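31/12/2024

So I'm giving up sugar in my tea again, and before you roll your eyes, I did manage it for most of September. The trouble started when we went to stay at my aunt's in Birnalach, where the tea is so strong you could stand a spoon up in it and there's always a tin of shortbread open. I lasted one afternoon!

I've been a two-sugars person since I was 11 (my gran made it that way and I never thought to question it). Then I sat down with the back of an envelope and worked out that I was getting through 3,073 spoonfuls a year, counting the big mug at work, and I felt a bit ill looking at it. That's a lot of bags to carry home from the shop, never mind anything else.
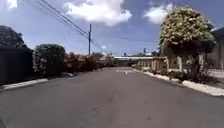
What worked last time was going down slowly. Half a spoon less for a week, then another half, and so on until you're barely waving the spoon over the cup. Going cold turkey was horrible, I had a headache and was snappy with everyone, and I ended up eating jam out of the jar, so what was the point of that?

I've also bought a box of Murín, the smoky black one, 200 bags for hardly more than the small box. It's lovely without anything in it, just a drop of milk. The Trumis one I tried before that tasted like wet cardboard and I'm still cross about it. I did leave it to brew for up to 7 minutes though, so maybe some of that was me.

Coffee is a separate matter and I'm not touching that until spring. Same goes for biscuits, before anyone asks. If you've got a favourite tea that doesn't need sweetening, do leave me a comment, I'll try anything except liquorice. Right, the kettle's on. Happy New Year, you lot!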